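**Small items and display stands: notice to members**
2026-03-19

The Drelus Collectors' Society has completed the first part of its review of small keepsakes. The collection of keychains, charms and hanging figurines was begun in 2021 and now stands at 166 pieces. Members are asked to note the following arrangements.

### Keychains and charms

Character keychains are to be laid flat on a white surface while they are entered in the register. The colour and shape of any hat or other accessory should be recorded with the name of the character.

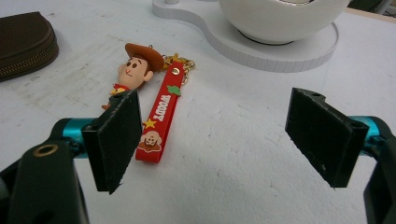 ### Hanging pieces

Ribbon tags and dangling figurines may be hung from an upright stand. Pieces should hang clear of the base so that both sides can be examined.

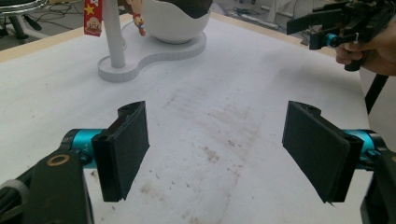 Members who wish to lend a stand of their own for the August display at Sukisow Hall are requested to notify the office in writing. Each stand should be labelled underneath with the lender's membership number. The Society will accept no more than 11 stands on this occasion.

Preference will be given to white stands with a broad, flat base, as these suit the shelving in the Rimkutė Room.

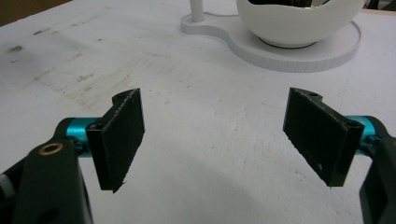
*White stand with rounded base and upright pole.*

### Handling at the table

Painted figurines should be handled singly and returned to their places before another is taken up. Food-shaped novelties, including those on wooden sticks, are registered separately under miscellaneous items.

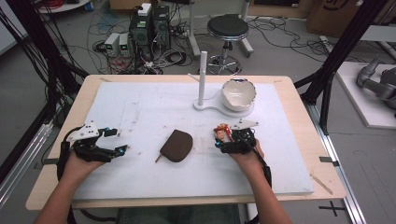
*Figurine, ice-cream bar shape and bowl at the work table.*

Registration forms may be obtained from the office during its usual hours.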